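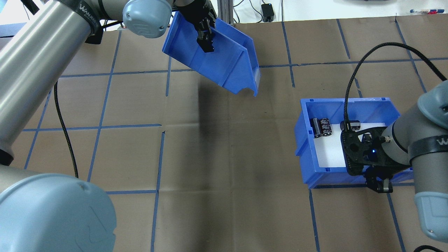
A blue bin with capacitors on the taped sorting table, and a second bin held above it.

Larysa Sirko has repaired amplifiers and old radios in Nornham for 15 years, and she still speaks about capacitors like other people speak about eggs. "You look at each one before you put it with the others," she told me when we met in December. "One bad one can spoil your whole week."

Our talk was mostly about sorting. Sirko now teaches the parts course at Tymoshchuk, a small training workshop, and the first lesson has no soldering in it. The students receive a mixed box and must put everything in its right place.

"They are disappointed, of course," she said, and laughed. "They came to build something. I give them a box of old parts and a bin."

The bins are blue plastic, and she is strict about them. One bin is for one value and one voltage. The table is divided by blue tape into squares, an idea she took from her former teacher, Matvii Harasym, who marked his own bench with chalk.

"With chalk you have a white sleeve every evening," she said. "Tape is better. When it becomes dirty I pull it off and put new tape. The students complain that my lines are not straight, and they are right."

I asked her what people get wrong with electrolytic capacitors. She answered quickly. They read the capacitance and forget the voltage. A part marked for 50 volts and a part marked for 16 can look very similar to a tired person, and the printed sleeve is sometimes rubbed. Also they forget the polarity stripe.

"And they keep too much," she added. "When I moved from my old room I had 2,000 parts in jars. Maybe half of them I could trust. Old electrolytics dry out inside, and from the outside you see nothing. So we measure, and then we decide."

Her colleague Prasanna Dissanayake keeps the list of what goes in and out. Sirko admits that she argued with him for a long time about labels on the bins. She wanted pencil, he wanted a printer. Now they have the printer.

The next course takes 30 students, more than before, and she is looking for a second table. She has already bought the tape.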